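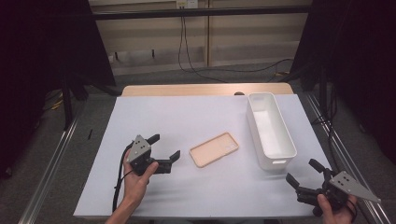
Section 4: Renting and Downloading a Film

By Kenneth Dizon
April
18 comments

This section covers renting a film in the Plokska app and saving it to watch offline. You need an active account and a payment method on file. If you have not added one yet, go back to Section 2.

Renting a film

1. Open the app and select Films from the top menu. The catalog holds 2,185 titles, so use Search if you already know what you want.

2. Select the title. The rental price and running time show under the poster.

3. Choose HD or Standard. You cannot change this after paying.

4. Select Rent, then enter your PIN.

5. Select Watch Now, or go back to the menu. The film stays in My Rentals for 27 days.

Note: Once you press Play, you have 34 hours to finish the film. Pausing does not stop the clock. Trailers and bonus clips do not start it.

Note: Some films are marked Premiere. These cost more and cannot be downloaded until the Premiere label is removed.

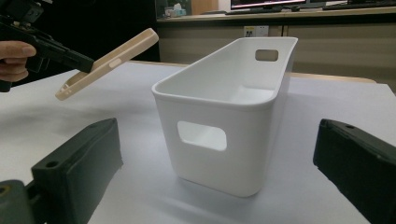 VIRNSIDE, April – The steps below apply to the current version of the app on phones and tablets. Downloads are not offered on TVs or in a web browser.

Downloading for offline viewing

1. Connect to Wi-Fi. To use mobile data instead, turn on Settings > Downloads > Allow Mobile Data.

2. Open My Rentals and select the arrow next to the title.

3. Pick an audio language and subtitles. Only the tracks you pick are saved with the film.

4. Keep the app open until the arrow changes to a check mark. On older tablets the download stops if the screen locks.

5. Turn on airplane mode and play the first minute to test the file. This starts the viewing period, so leave this step out if you plan to watch later.

Caution: Do not sign out while you have saved films. Signing out deletes every download on the device. The rental itself is kept and you can download it again.

Caution: Moving saved films to a memory card with another app will make them unplayable. Use Settings > Storage.

If subtitles are missing

Films from the Bakker and Kendard catalogs carry subtitles as a separate file – this file sometimes fails to load on a slow connection. Delete the download, restart the app and repeat steps 2 to 4. If the subtitles are still missing, select Report a Problem on the title page and include the device model.

Refunds can be requested from the same page as long as the film has not been played.

Share (27)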